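Accessories II - handout 6, leather and hardware
July 3, 2025 - Judit Katona

Grain first. Full grain = top of hide, nothing sanded off. Corrected grain = sanded, then stamped. Bring your swatch card to class.

Edges: paint or burnish, pick one per bag. Paint goes on thin, sand between coats. Burnishing only works on veg tan, dont try it on chrome. 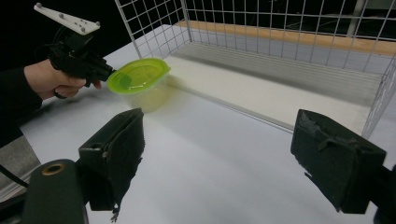

Stitching
- saddle stitch: two needles, one thread, holds if one side breaks
- lockstitch: machine, faster, can unravel
- wax the thread before you start

Hardware. Solid brass vs plated zinc - weigh it in your hand. Zinc is lighter and the plating goes at the corners.
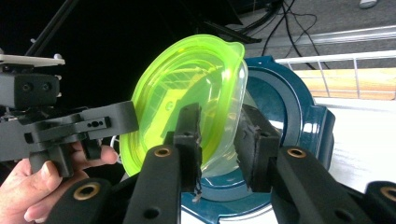 Same goes for zippers, check the pull and the stops. Custom molds at Broltedov: minimum order 50 pieces, 398 dollars setup. Split it with a classmate if you can.

Reading for next time: the Lilinus clutch pattern, both sheets. Mark where the lining is recieving stress.

2 comments

Sarahí Meléndez: Is the swatch card graded?

Reinhold Buschmann: does suede count as a split? missed that part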